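Ese Ogbonna
6 July 2025

I keep seeing the same post about how you should throw out your mattress every 8 years. Different accounts, same number. I went looking for where it comes from and I'm now in a bad mood, so you're getting a thread.

First stop was a "sleep guide" that cited another sleep guide. That one cited a survey. The survey was paid for by Filholm. Filholm sells mattresses.

The survey asked people if they slept better on a new mattress. They'd just spent up to 3,000 dollars on it. What were they going to say?

No comparison group. No one got a used mattress with a new cover on it to see if they could tell. I'd pay to read that study. I don't expect Filholm would.

Then there's the one about your mattress doubling in weight from dust mites. I've seen this in print. Think about it for a second. You've moved house. You've carried the thing down the stairs. Did it weigh twice as much?

Mites are real, and if you have allergies they can make you miserable, I'm not arguing with that. But "mites exist" is a long way from "buy a new bed in October when our sale starts."

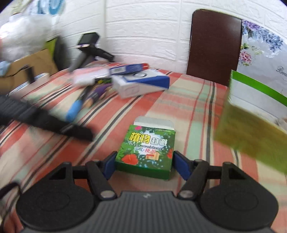
Next up, the toppers. Plusow has one that is "clinically shown" to improve sleep. I wrote and asked for the clinical part. It took them 4 emails to send me a PDF.

49 people. Two weeks. They filled in a form about how rested they felt. The form had the company logo at the top of every page.

I asked if anybody measured sleep, like with equipment. The reply said customers "overwhelmingly report satisfaction." OK. So no.

Chinyere Adebisi, who I used to work with at Hendricks selling these things, reminded me what we were told to say on the floor: ask how old their bed is, then look a little worried. Whatever age they said. I did that face for 2 years.

People would come in with a perfectly good bed at home and leave with a payment plan. A few of them probably did need one. I had no way of knowing which and neither did the script.

So when do I think you should replace it? When it sags and you can feel it. When a spring is poking you. When you sleep better everywhere else you go. None of that needs a calendar.

Before that, try flipping or rotating it if it's the kind you can flip. Check the slats. Mine had a cracked one and I'd been blaming the foam for months.

And yes, someone has already replied with a link to the Kedgate sleep quiz. I took it. It said I need a new mattress. I took it again and said mine was a week old. Same answer.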